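# Lelitz bakers' evening returns with potato pies and one new rule

The yearly baking evening in Lelitz will come back in September, and this time it is for savoury pies only. Afroza Bepari, who runs the Plavard cookery school above the old dairy, has confirmed that the doors open at six o'clock and that the first pies will be cut at seven.

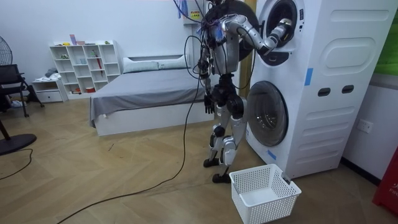 *Page last changed: September, 14:20*

Last year the programme also had cakes and sweet buns, and many guests told the organisers that the pies were finished before they reached the table. In total 1172 portions were served. For this year the kitchen has planned 2114, and most of them will be a potato and leek pie with a crust of rye and butter.

The recipe comes from Eilif Lindholm. He baked it for many years at Kristiansen, the bakery by the bridge, and he has now given it to the school. The leeks are cooked slowly in butter until they are soft, and the potatoes are sliced thin and put in raw. A little mustard goes under the filling. Mr Lindholm asks that no one adds cheese, but he admits that his own daughter does it. 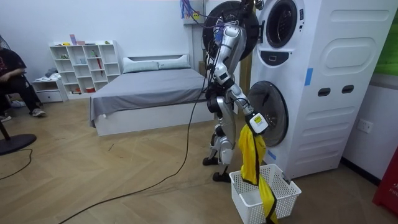
## What is new

The new rule is about the pastry. All pies in the competition must have a crust made by hand by the person who enters. Ready-made pastry was allowed before, and it led to a rather long discussion after the prize went to a fish pie with a bought lid. The baker of that pie, Joar Blomqvist, has taken it with good humour and will enter again. He has practised a hot water crust since the spring, and he says that the first ones were so hard that he could knock on them like a door.

There are places for 64 pies in the competition. Each one should be in a round dish, and a card with all the ingredients must stand next to it. The jury will taste them cold.
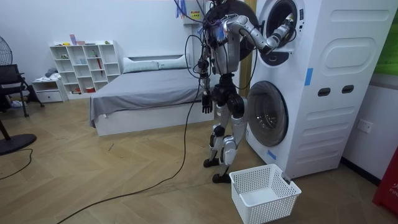 Pie makers who come by bicycle or bus have asked how to carry a full dish safely. Ms Bepari recommends to let the pie cool completely, to wrap the dish in two tea towels and to keep it flat in a wide bag. The towels can go in a hot wash the next day. In a tall washer-dryer tower like the white one in the picture, with the round door of the upper machine so high, it is easier to lift them in from a basket than from the floor. Butter stains should be rubbed with a little washing-up liquid first. Dishes that are left behind will be kept at the school until the end of the month.
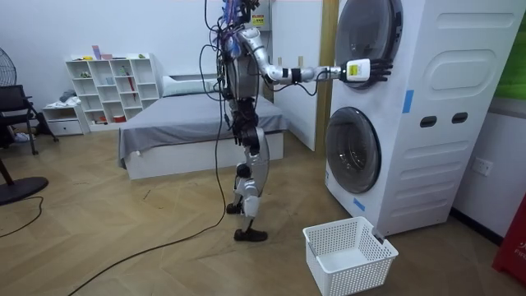
## Tickets and drinks

A ticket costs 104 crowns and includes three portions of pie and a bowl of cabbage salad. Children under seven eat free. Tickets are sold at the Plavard school and at Kristiansen, in both places during normal opening hours.

Marek Jelínek from the cider house Kanimus will serve apple juice and a dry cider, which must be paid for separately. Vidar Midtbø will again play the accordion between the tastings.

Those who want to enter a pie should write their name on the list at the school. It is possible to enter one pie per household.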